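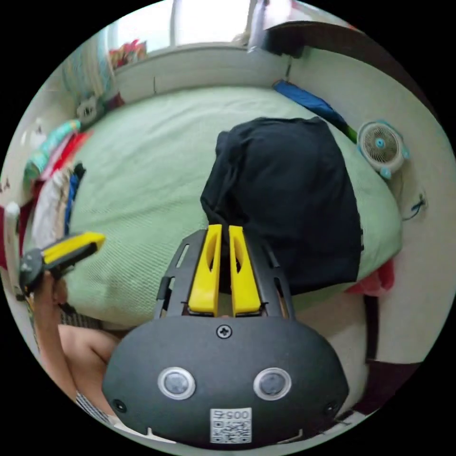 Petro Kravchuk wrote to us in January to ask why an association concerned with housing standards should trouble itself with the folding of clothes. His objection was courteous and deserves a proper answer. People have always managed their own laundry, he argued, and an institution that begins to advise on it will soon be advising on the making of tea.

We take a different view. The bed is the largest flat surface in most small homes, and for much of the week it is also the place where clean clothes are sorted, folded and stacked. A pile of clothes in several colours beside a dark garment still waiting in a heap on the coverlet is a familiar sight in any household. Yet the people who plan bedrooms continue to treat the bed as furniture for sleeping and nothing else.

The consequences are plain in the flats at Travine, where our members were consulted on the fittings. The wardrobe shelves there are 36 centimetres deep. A heavy jumper folded in the ordinary way will not lie flat on them, and the residents have either to fold it again or to leave it on a chair. Ilaria Donati, in her written response to the consultation, observed that she had lived in the building for 3 winters and had yet to close the wardrobe door on her winter things. The managing firm, Hrynyshyn, replied that the shelves met the specification. We do not doubt it. Our complaint is with the specification.

It is our position that every bedroom intended for daily use should have a clear shelf or ledge within reach of the bed, at least 600 millimetres wide, on which folded clothes may be set down before they are put away. A length of 1000 millimetres would be preferable where two people share the room. Such a provision costs little at the design stage and a good deal more afterwards, when it usually takes the form of a second chest of drawers standing in front of the radiator.

Mr Kravchuk is right that folding itself needs no guidance from us. Some households stack by person, others by drawer, and many keep dark clothes until last. These are private matters and should remain so. The depth of a shelf is settled by others long before the tenant arrives, and it is there that an association such as ours may reasonably speak.

We have asked Hrynyshyn to review the Travine fittings before the next phase is let, and will publish the firm's reply in full when it is received. Members who wish to send measurements of their own shelves may do so through the usual office.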